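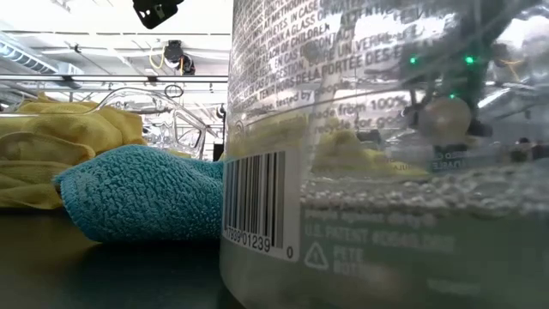 Refill concentrate changed my dosing more than it changed my cleaning. I buy the Bernevura pouch, 330 ml, and dilute it to 2000 ml in whatever container is free. The pouch specifies cold tap water first and concentrate second. Reversing the order gives you a column of suds and a false reading on level. Even so, some head always forms. The band of fine white bubbles on top of the pale liquid is normal, and the level should be read under it. I reuse clear bottles marked PETE for this, and the one I have now still carries its first-aid text in English and French. Leave that on. A stripped bottle needs a new label, and I never get around to making one.

Cloths are the other half. I run two colors, yellow and light blue, on black tabletops. Black shows every streak and every bit of lint, so a cloth that sheds gets found out on the first pass. Yellow is for the wet pass, blue for the dry. The system holds until they all land on the same surface.
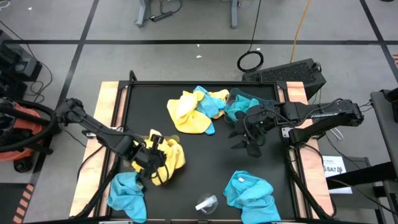
Yellow and light blue cloths on the table.

Sorting goes by color first, then by condition. Anything stiff goes back through the wash at low heat with no softener. Softener coats the fibers and the cloth pushes liquid around afterward. I tried the Dranden sheets for a month and had to rewash everything. 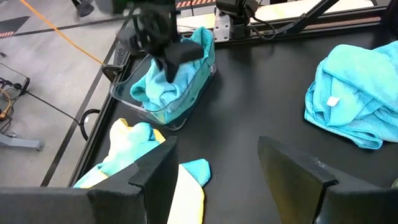 Matov, January

Storage is a clear plastic bin with sloped walls. I have stopped folding. A microfiber towel pushed in loose takes more room than a folded one, and it will ride up over the rim if the bin is too full, but it comes out one at a time. The lidded Wang box I had before was 113 mm deep, too shallow for anything thick. Next job is a second bin, so the yellow ones get their own.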